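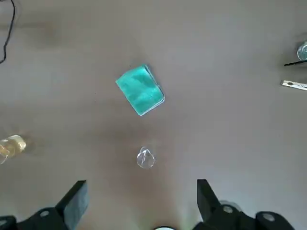

The robot's fingers, with the sponge a little way off.

Robots Come to the Lab Bench

When people think of a robot at work, many of them picture a car factory. Robots can also work in laboratories, or labs for short. A lab is a place where people test things. At the Plodthorpe water lab, people test water from rivers, wells and kitchen taps. The lab has 18 workers, and in January it set up a robot bench.

What jobs does a lab have?

Some lab jobs need a lot of thinking. A worker has to decide which test to run and what the result means. Other jobs are the same every time. Racks have to be moved, lids have to go back on, and tools have to be put where the next person can find them. On a busy day the lab gets 43 water samples, and each one brings its own small jobs. 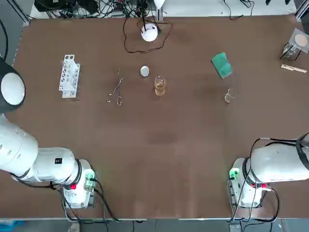 Two white arms, a test tube rack, a beaker and a sponge share the table.

The small jobs are the ones the lab wants robots to do. This is called automation. It means that a machine does a task that a person used to do by hand.

Why is it hard for a robot?

You can pick up a sponge without thinking about it. You know it is soft, and you know how hard to squeeze. A robot has to be taught both of these things. Glass is harder still – it is smooth, it can break, and you can see right through it, so a camera may not find its edges. Metal tongs are thin and lie flat on the table. A robot that is good with one of these things may be poor with the next. 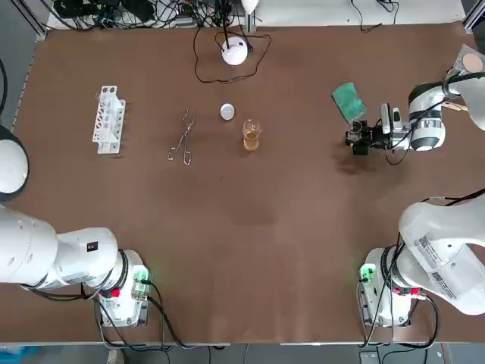 The gripper is over the right side of the table, close to the green sponge.

What changes for the workers?

Before the bench was set up, putting things away took over 4 hours of work each week. Some workers were glad to hand it over. Others were worried that the lab would need fewer people. The lab has kept all its workers so far, but their days are different now. Two of them have learned to set up the robot and check what it does. The others spend more time on tests and on visits to rivers.

Not every change is an easy one. Workers have to keep the bench in order and stay clear of the arms when they move. They also have to learn new skills, and that takes time. The training course at Plodthorpe has 17 lessons. Sister labs in Hafstein and Clolcombe are still doing all of this work by hand, and they will decide later if they want a robot bench too.

Words to know

Automation: using a machine to do a task that people did before.
Beaker: a cup used in labs, often made of glass.
Gripper: the part of a robot arm that holds things.
Sample: a small amount of something, taken so it can be tested.

Page last changed 30/10/2021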